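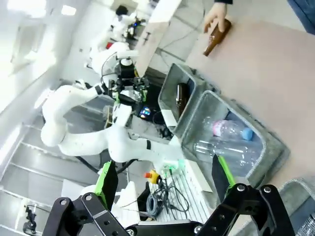 Minja reckons the paste is going off in the pot and we should stop blaming the weights. Fair point, left on the pad by the sink this morning. Going through it properly before I bin another batch.

March, 8.40 am start

Label paste, wheat starch, for the Trultside ledgers (spine labels only, boards are a different job). Same recipe as last month, 1 part starch to 5 water, soaked overnight, cooked slow, sieved twice. Third sieve skipped, no time.

Problem as before: corners lifting on the smooth cloth, fine on the rough cloth. Lifting starts top left nearly always. Why top left? Am I brushing out from bottom right every time and running dry by the end. Probably. Check.

Tried 3 mixes:

A - as recipe, fresh
B - as recipe, 2 days old, kept in the cold cupboard
C - fresh, with a bit of Skaltex stirred in, around a teaspoon to the cup

Offcuts of the smooth cloth, labels cut from the old Jerisero laid stock, grain running up the label. Pasted, left to relax, laid down, bone folder through silicone paper, then blotter and board on top. Weights on by 9.55. Forgot to write which board was which, had to lift one to look. Don't do that again.

11.30 first look
A flat. Slight cockle in the middle, should pull out.
B smells all right, looks all right, but brushes out stringy. Corner already up on one of them. So Minja is onto something.
C grabs too quick. No slide at all, label went down crooked and stayed crooked. Not reversible enough for the ledgers anyway, only wanted to see.

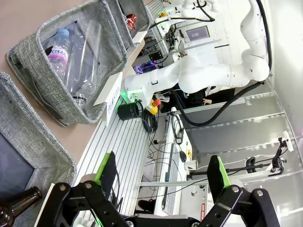 Bottles in the grey bins, one label reads CIS 8.0.

Lunch, then swapped the blotters. Should have done it at noon, they were quite damp. Used the thin ones, the thick are all under the map job.

2.15 pm
Peeled one of each from the corner with the bone spatula. A holds, paper skins before the cloth lets go, good. B comes away clean with a little tug, rubbish. C wouldn't shift without tearing.

Did a second lot with A but brushing from the centre out to all four corners, and a second thin coat on the corners only. Much better. No lift at all by 4, top left included. So two things going on: old paste AND my brushing. Annoying, as I'd have liked it to be one.

Wiped the smooth cloth with a barely damp swab beforehand on half of them. Couldnt see any difference. Leave it out unless the cloth is greasy.

Ledger 1051 is the worst one, label was off altogether when it came in, and someone has had a go with sticky tape at some point. Residue on the cloth, brown, a bit shiny. Crepe rubber eraser takes most of it. Do that one last, when I've got my hand in.

Paper stock: 100 blanks cut, enough for the shelf with spares. Keep them under the small board or they curl.

To do
- cook small, half quantity, date the pot, chuck what's left at the end of the day
- put the third sieve back in, lumps in A near the bottom
- new flat brush, the old one is shedding and I picked 4 hairs out from under a label
- leave tonight's lot under weight till morning, no peeking
- ask Trultside if they want the old lables kept in an envelope or thrown

Starch in to soak 5.20. Lid on this time.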